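My second year in the kitchen company

On 7th October I finished my second year at Tsolakis. It was a Sunday, so there was no cake at the office, and I drank my coffee at home and thought about what I should write. My friends from the language course still ask me how it is to work for a remodeling company when you studied something different. I will try to answer it properly this time.

Tsolakis is a small firm. We do kitchens and bathrooms, mostly in Wisberg and in the older streets of Brostora, where the houses are narrow and no wall is straight. I work in the office as a project coordinator. This means I order the materials, I speak with the customers when a delivery is late, and I keep the calendar of the crews. The first months were difficult for me. I knew the word "cabinet" but I did not know "toe kick" or "filler strip," and people say these words on the phone very fast.

Evanthia Makris, who has the desk across from mine, gave me her old notebook with all the terms written by hand. I copied it at home in the evenings. I still open it sometimes, for plumbing especially.

What I like

I like that the work ends with something you can touch. In my earlier job I sent reports, and I never learned if a person read them. Now a customer calls and says that her drawers close well. It is a small thing, but I go home in a better mood.

I also like how we do the Monday meeting. The crews speak first and the office speaks after. Last winter one of the tilers said that our order forms were confusing, and he was right, there were two different boxes for the grout color. We changed the form the same week.

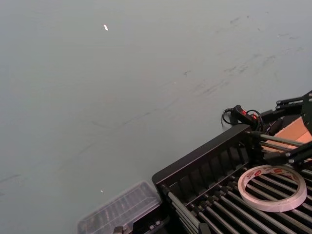
What is hard

The spring is hard. Everybody wants the new kitchen before summer, and the suppliers know it. In April we waited a long time for countertops from Holtirov, and the customer was cooking on a camping stove in her hallway. I called her every second day, even when I had no news. Stavros Kyriakidis, my manager, told me to do this. At first I thought it would make her more angry, but she thanked me for it at the end.

Money conversations are also hard. Once I sent an invoice for 1,604 dollars when the correct sum was 1,426, because I had added a faucet which the customer canceled. I noticed it only when he wrote to me. I wanted to hide under the desk. Stavros said to call him, say sorry in one sentence, and send the right paper. The call was very short.

What is next

In December I will start the evening class for kitchen design. The price is 600 dollars and the company pays half of it. I am a little afraid of the drawing part, as my hand is not good, but Evanthia says most of it is done on the computer now. I have already bought a new notebook, the same kind as hers but with a green cover.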